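Hand-held grippers: blue pads vs. the Nepia ones

Page 1 of 1

solderfume
Posted 2024-03-19

Been comparing hand-held grippers at the kitchen table level of scientific rigor. Two contenders: black body with the soft blue pads, and my old Nepia set with the hard rubber tips, which I bought in January and have regretted at regular intervals. Task is picking up small junk and getting it in and out of a cardboard box. Plugs, adapters, a dongle, whatever the drawer coughs up.

Blue pads, same tablecloth, different junk: 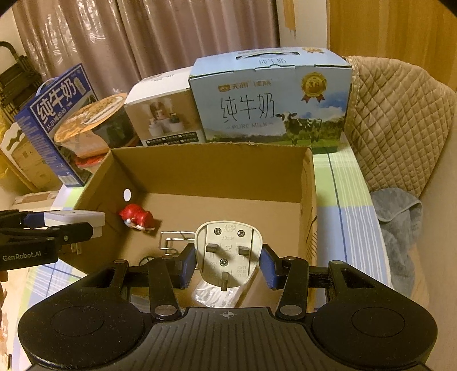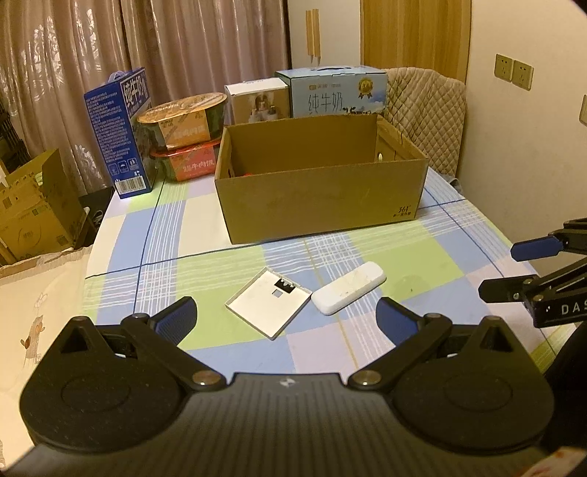
My finding so far is that plugs are easy and thin flat stuff is misery. Anything with a chunky side to squeeze, the blue pads win. Anything lying flat on cloth, you mostly end up pinching the cloth. The Nepia tips are narrower and get under an edge better, then drop whatever it was on the way over.

torque_wench_9
Nearly 40 tries per object or you're just telling stories. How many did you do?

solderfume
Six. I got hungry.

baldbearing
Six is an anecdote with a box. Also, flat parts are a technique problem. Come in lower and let one finger drag the thing against the other. I do it on the Lilow arm all day with pads wider than those.

hexkey_harriet
Disagree with baldbearing. Dragging works on a bench. On a tablecloth the cloth bunches up and comes along for the ride. Put a silicone mat down and try again before you blame either set of pads.

baldbearing
Nobody's real house has a silicone mat in it, Harriet. The cloth is the test.

hexkey_harriet
Then it's a test of cloth.

torque_wench_9
What about the wrist camera? I ran a Jostach one and with a big object between the fingers I couldn't see into the box at all. Spent 900 bucks on a very nice view of whatever I was already holding.

solderfume
Same complaint -- a wide plug blocks a good bit of what's under it. I've started looking into the box first and then committing, like parallel parking.

baldbearing
Add 2 cameras.

torque_wench_9
Add 2 cameras, he says. The Tritavix controller I have drops one if you look at it funny.

solderfume
OK. Going back for 40 per object, cloth and mat both, and I'll post the numbers for the Nepia tips too. Somebody remind me to eat first.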